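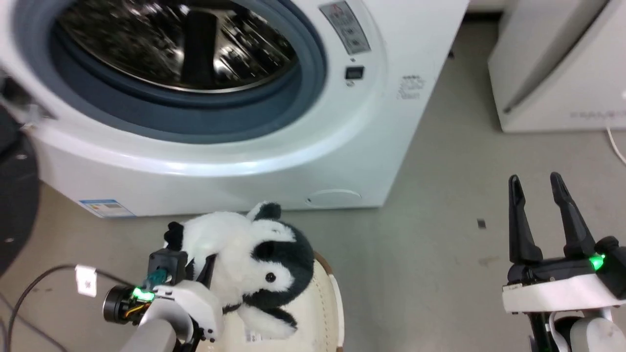
전면 투입식 드럼세탁기 (공용 세탁실 비치 기종)

관리 주체: Nilura 생활지원센터 시설운영팀
설치 장소: Allby관 1층 공용 세탁실
자산 관리번호: 241
최종 개정: 2024년 4월 13일

1. 개요

본 기기는 Allby관 입주자의 의류 및 소형 섬유 제품 세탁을 위하여 비치된 백색 전면 투입식 드럼세탁기이다. 원형 도어에는 어두운 색의 투시창이 있어 도어를 닫은 상태에서도 스테인리스 드럼 내부를 확인할 수 있다. 전면 상부에는 소형 표시창이, 하부 받침부에는 원형 필터 점검 커버가 있다. 받침부 좌측의 청색·백색 에너지 라벨은 자산 점검 시 확인 대상이므로 임의로 제거하여서는 아니 된다.

2. 이용 대상 및 요금

Allby관 및 Ayala관 입주자는 별도의 신청 없이 본 기기를 이용할 수 있다. 1회 이용 요금은 표준 세탁 3,000원, 침구 세탁 4,000원이며, 입주자 카드로 결제한다. 외부인의 이용은 허용되지 아니한다.

3. 세탁 가능 품목

일반 의류, 수건, 얇은 침구류를 세탁할 수 있다. 봉제 인형은 제품에 부착된 세탁 표시를 먼저 확인하고, 물세탁이 가능한 경우에 한하여 세탁망에 넣어 단독으로 세탁한다. 털이 긴 인형은 약한 탈수를 선택한다. 단추나 플라스틱 눈 등 단단한 부속이 헐거운 제품은 수선을 마친 후 투입하여야 한다. 방수 원단, 고무 밑판이 있는 매트, 기름이 묻은 작업복은 세탁할 수 없다.

4. 도어 및 드럼의 구조

도어는 좌측으로 열리며, 상하 두 개의 곡선형 힌지 암으로 본체와 연결되어 있다. 힌지 고정판과 도어 안쪽 테두리의 나사는 이용자가 조작할 수 없다. 드럼 내벽에는 작은 원형 구멍이 줄지어 있고, 세탁물을 들어 올리는 리프터 세 개가 돌출되어 있다. 투입구 둘레에는 짙은 회색 고무 패킹이 장착되어 있으며, 투입구 우측에는 흑색 도어 잠금 홈이 있다. 잠금 홈에 섬유나 이물이 끼지 않도록 유의한다.

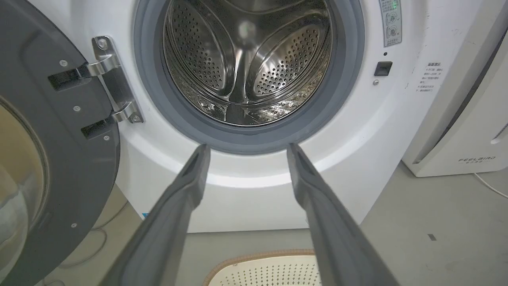

5. 사용 방법

가. 주머니를 비우고 지퍼와 단추를 잠근다.
나. 드럼 안에 이전 이용자의 세탁물이 남아 있는지 확인한다.
다. 세탁물을 드럼 안쪽까지 넣고, 고무 패킹에 걸린 부분이 없는지 살핀다.
라. 도어를 닫고 코스를 선택한 후 결제한다.
마. 종료 후 잠금이 해제되면 세탁물을 즉시 회수한다.

6. 위생 관리

이용자는 사용 후 패킹 안쪽의 물기를 닦고 도어를 조금 열어 둔다. 필터 청소는 7일마다 시설운영팀이 실시하며, 이용자는 필터 점검 커버를 열지 아니한다. 세제는 센터가 지정한 Vimitz 액체 세제를 권장한다. 분말 세제를 사용할 경우에는 정량을 준수한다.

7. 고장 신고

배수 불량, 누수, 이상 소음이 발생한 때에는 즉시 사용을 중지하고 자산 관리번호를 기재하여 시설운영팀에 신고한다. 기기 이상으로 세탁이 중단된 경우 결제 금액은 입주자 카드로 환급한다.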